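Ticket: Pakia classroom rover drops Bluetooth pairing mid-program
Status: Open (reopened by customer)
Product: Pakia, firmware 17
App: Zunberg Blocks, on tablet

Original report
We have a set of Pakia rovers for an after-school coding club. The box says kids can be "up and driving" in 15 minutes. I'd like to meet those kids. Ours connect fine, run the first few blocks of a program, then stop dead. The app still shows the green icon. The rover's light has gone back to slow blue, so one of them is wrong, and I don't think it's the rover.

What I tried before writing:
- Charged everything overnight
- Forgot the device on the tablet and paired again
- Reinstalled Zunberg Blocks
- Different tablet, same result

Support reply 1
Thanks for reaching out! Please make sure the rover is within 20 feet of the tablet and fully charged, then restart both.

Customer
It was on the same table as the tablet. "Fully charged" is the first thing on my list. Restarted both anyway. Same thing.

Support reply 2
Drops of this kind are usually caused by interference from other Bluetooth devices. Please test with a single rover in a different building if possible.

Customer
Took one rover and one tablet home on Friday. No other rovers, headphones off, speaker unplugged. I ran the sample program called Pestville, the one where it chases bugs around a map. It stopped after 90 seconds. Ran it again and it stopped after 90 seconds. I have trouble believing in interference that keeps time that well.

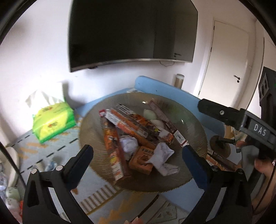 I also tried driving it by hand with the joystick screen, and it never dropped. So the radio works when somebody is touching the screen. My guess is that the app goes to sleep or stops talking to the rover when there are no taps, and the green icon doesn't get the news. Auto-lock on the tablet is set to Never, before you ask.

Support reply 3
We have passed this to the app team. As a workaround, add a "keep alive" block inside your main loop. A fix is planned for December.

Customer
The block helps. Pestville now runs to the end on the one rover I have here. I haven't tried it with the full set, so please don't mark this solved again. Also, the Ertürk lesson pack you link to doesn't mention that block anywhere, and a nine-year-old isn't going to guess it. Can you tell me which app version the fix will be in?

Support reply 4
We don't have a version number yet. Leaving this ticket open.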